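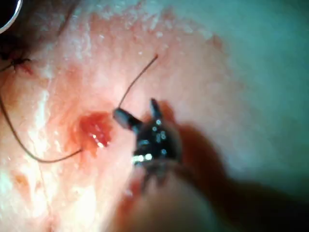 Survey of the Britov Chapel Carvings
Student projects | Art History and Heritage
3 min read

Châu Tạ and Hòa Tôn, 22/10/2023

The chapel at Britov holds a carved stone doorway and two painted side panels. The Nunomlow archive lists 2542 fragments from the site, of which 2437 have been catalogued. We compared 200 of these with the Bạch drawings, using tool marks and border pattern as criteria.

Most border pieces matched the north side of the doorway. The capitals were harder to place - several drawings carry no scale. Paint layers were not sampled. A second visit is planned for March.

We use cookies to improve your visit. Accept | Settings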